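# 家务这道题,机器现在做到哪一步

2018年5月15日
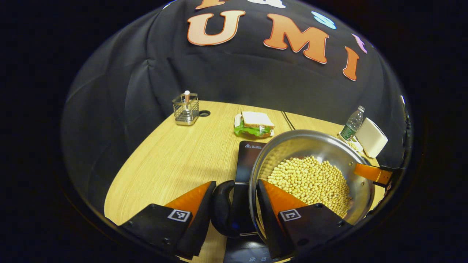 *电磁炉上的不锈钢锅,锅内为干黄豆。*

先给结论:以目前的技术,机器能完成家务中的若干动作,还不能完成家务。两者的差别在验收方式上。动作的验收标准是“抓起来了没有”“放进去了没有”,家务的验收标准是厨房能不能继续使用、晚饭能不能按时上桌。前者已有不少可重复的结果,后者我没有见过可信的结果。

本文只讨论厨房台面和小型车间工位两类场景。扫地机不在讨论范围内,它处理的是二维平面上的覆盖问题,不需要抓取,也不需要对物体负责。

## 一、锅的问题

以把一口带柄的锅从电磁炉上移开为例。人完成这件事不需要思考,所以很少有人把它拆开写。拆开之后至少包括:判断炉面是否仍在加热;判断锅内有什么、有多少、会不会晃动;确定手柄的朝向;选择抓握位置;估计重心;抬升;平移;找到可以承受锅底温度的落点;放下;确认放稳。

其中抬升和平移是机械臂最擅长的部分,也是演示视频里占时间最长的部分。真正困难的是首尾两端。抛光不锈钢的外壁会反射周围的一切,深度相机在这种表面上返回的点云常有空洞,有时还会给出一个并不存在的曲面。手柄通过支架固定在锅身一侧,抓取力作用在手柄末端时,腕部要承受锅体和内容物共同产生的力矩。锅里装干豆子与装水,总质量可以相同,动态响应完全不同:干豆子会在倾斜时成片滑动,停住之后不回流;水会来回晃荡,液面在停止运动之后还要持续一段时间才平静。

控制器如果只拿到一个总质量,它对这两种情况的处理就是一样的。用在豆子上大概没有后果,用在热汤上就有。

## 二、透明物体仍然没有解决

厨房里透明和半透明的东西很多:水瓶、保鲜膜、玻璃杯、调料瓶。在结构光和飞行时间原理的传感器看来,这些东西时有时无。包着保鲜膜的三明治是一个典型的困难样本。膜面有高光,膜下的面包是软的,生菜叶会从边缘露出,整体外形每次都不同。两指夹爪以固定力去夹,力小则滑,力大则面包被压扁。面包压扁之后任务是否算完成,多数评测表里没有这一栏。

金属丝编成的餐具筒属于另一类问题。筒身由细丝构成,视线可以穿过,分割算法容易把筒后的桌面当成筒的一部分,或者反过来。从筒里取出一根细长的餐具,要求夹爪在几毫米的范围内对准,还要避免带倒整个筒。人会用另一只手扶一下。单臂系统没有另一只手。

线缆更麻烦。横在台面上的一根黑色细线,对路径规划而言几乎没有高度,规划器经常把它忽略,而一旦勾住,后果会传到线的另一端。现有系统对柔性线状物体的建模多停留在实验阶段。

## 三、车间并没有更容易

常有人认为,工厂已经大量使用机器人,所以车间里的杂活应当先被自动化。这个推理忽略了一点:工厂里成功的机器人,是靠改造环境成功的。零件由振动盘送到固定位置,夹具限定姿态,光栅隔开人员。机器人本身做的是重复位移。

把夹具撤掉,车间杂活的难度与厨房相当。Jiltum 的装配线我去看过,主工位的节拍很稳定,料箱的整理、废膜的清理、工具归位全部由人完成。问过线长有没有打算把这部分也交给机器,得到的回答是算过,夹具费用收不回来。每一种杂活的频次都不高,单独为它做工装不划算,而杂活的种类又一直在变。

通用性在这里才有经济意义。一台需要为每件杂活单独编程三天的设备,不是杂活设备。

## 四、关于演示和数字

去年 7 月,Hukenon 给我看过一组内部测试记录。任务是把台面上的物品收进指定容器,共 110 次尝试,物品种类 20 种,全部事先建过模型。记录写得很认真,每次失败都注明了原因,这一点值得肯定。我的意见在于测试的设定:每次尝试之后由操作员复位,失败后的状态不带入下一次。

家务没有复位。瓶子倒了,水流到台面上,下一步的任务就变成了擦水,而擦水不在任务列表里。评价一个家务系统,应当让它连续运行,中途不允许人进入,最后看台面处于什么状态。按这个标准,单步成功率的意义会迅速缩小。设一顿简单的晚饭需要 40 个相互独立的操作,单步成功率 95%,全部一次通过的概率不到 13%。提高到 99%,也只有 67% 左右。独立性假设当然过于简单,失败之间往往相关,但数量级不会因此改善很多。

所以问题的关键落在恢复能力上。人做饭时失误很频繁,勺子掉了捡起来,盐放多了加水,锅放歪了推一下。这些修正的成本极低,以至于本人不会记得发生过。现有系统大多没有“发现自己做错了”这一环节,程序走完即认为任务完成。夹爪里是空的还是有东西,很多系统仅靠指间距离判断,夹住一层保鲜膜和什么都没夹住,读数几乎一样。

## 五、末端和数据

硬件方面,我倾向于认为两指平行夹爪被低估了。五指手的自由度多,标定和维护的负担也大,在厨房的油和水汽里能工作多久,缺少公开数据。两指夹爪配合有一定柔性的指面,能够覆盖台面上大部分刚性物体。人用筷子也能完成相当复杂的操作,瓶颈主要不在手指数量。

真正欠缺的有两项。一项是触觉。指面上如果没有可靠的力和滑移信号,前面所说的三明治问题就只能靠视觉猜测。另一项是数据。工业机器人的程序由工程师逐条编写,这种做法在家庭环境里行不通,可能的出路是从人的示范中学习。示范的采集方式目前分为两条路线:遥操作真实的机械臂,或者由人手持与机器人相同的末端执行器直接干活。遥操作的数据与执行机构完全一致,缺点是慢,而且操作员隔着屏幕会丢掉手感。手持方式快得多,可以带进真正的厨房,代价是需要另行恢复末端的位姿,还要保证人做出来的动作机械臂也够得着、跟得上。

我个人看好后一条。理由很简单,家务数据的价值在于环境的多样性,而机械臂搬家很不方便。在同一张实验桌上重复一万次,得到的是一个熟悉那张桌子的模型。

Alarcón 的工程团队持相反意见。他们的看法是,人手示范的速度和加速度超出多数协作臂的能力,学出来的策略在真机上需要重新整定,省下的时间又还了回去。这个批评成立,但它针对的是当前的臂,速度指标几年内会改善。换一间厨房就失效的策略,改善硬件帮不上忙。

## 六、安全

家庭场景的安全讨论常集中在碰撞力上,协作臂的限力方案已经比较成熟。厨房里更现实的危险来自工具和热源:一台限力合格的机械臂端着一锅热油,仍然是危险设备。限力保护触发时,臂会停下或者松弛,锅里的东西不会。急停在工厂里是安全状态,在灶台上未必是。

电磁炉在这方面比明火友好,锅移开后一般会停止加热,通断状态也可以通过电子接口读取。触控按键则是为人的手指设计的,橡胶或塑料指面未必能触发电容感应。Jidell 在样机上的做法是绕过面板,直接从控制板取信号。工程上合理,但这样一来,用户必须购买指定型号的炉具,所谓适应现有厨房的说法就要打折扣。

## 七、判断

短期内可以期待的是范围很窄的产品:固定的台面,有限的物品,人在旁边。例如只负责把餐具从沥水架放回抽屉,或者只负责往锅里投料。这类产品有用,价格若能降下来,也会有人买。它们应当按家电来宣传,标明能处理什么、不能处理什么、失败时会停在什么状态。

至于独立承担一顿饭的机器,我建议采购方和投资方在看演示时提三个要求:物品由看的人自带;中途由看的人移动其中一件;失败之后不复位,让它接着做。我提过几次,目前为止,对方接受过第一条。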